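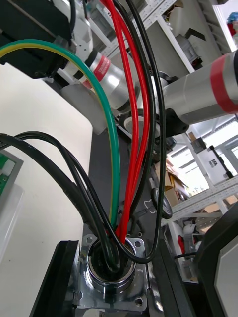
Handout 3: Writing a Short Report
Bogumił Szczepańska | May 2024
Print | E-mail this page

A short report answers one question for one reader. Before you write, put the question at the top of a blank page in your own words. If it takes more than two lines, the report is probably trying to do too much.

Start with the finding. Readers in an office often stop after the first paragraph, so the answer goes there, followed by the main evidence. Methods come later, and only as much as the reader needs to trust the result.

Use figures with care. "Of 917 orders, almost 100 arrived late" is clear. "A significant portion of orders experienced delays" says less and takes longer to read. Give the period the figures cover and where they came from. 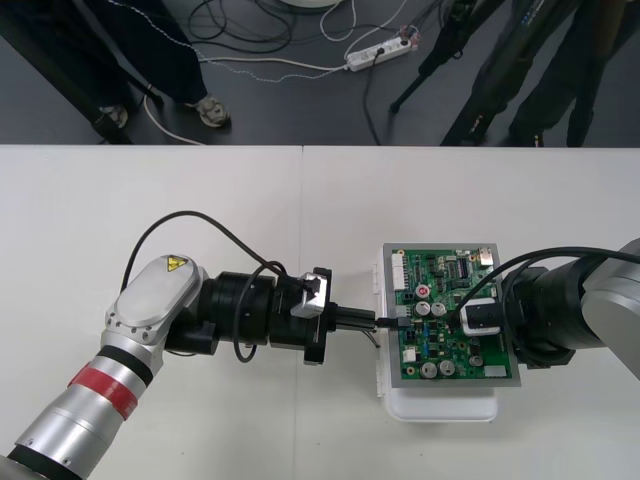
Headings should say what the section says. "Late orders rose in September" is a better heading than "Results" – the reader can skim it and still learn something. Keep to one level of heading in anything under four pages.

Common faults in last term's drafts:

- background that ran longer than the findings
- tables with no units
- recommendations that appeared for the first time in the last line
- "it was decided" with no word on who decided

For next class, read the Kumcombe report in the course folder and rewrite its opening in under 100 words. Bring a printed copy. You will swap with a partner and mark any sentence you had to read twice.

Drafts of the full report go to Ilham Lumenta by e-mail. Late drafts get a grade but no written comments.

2 comments | 3 shares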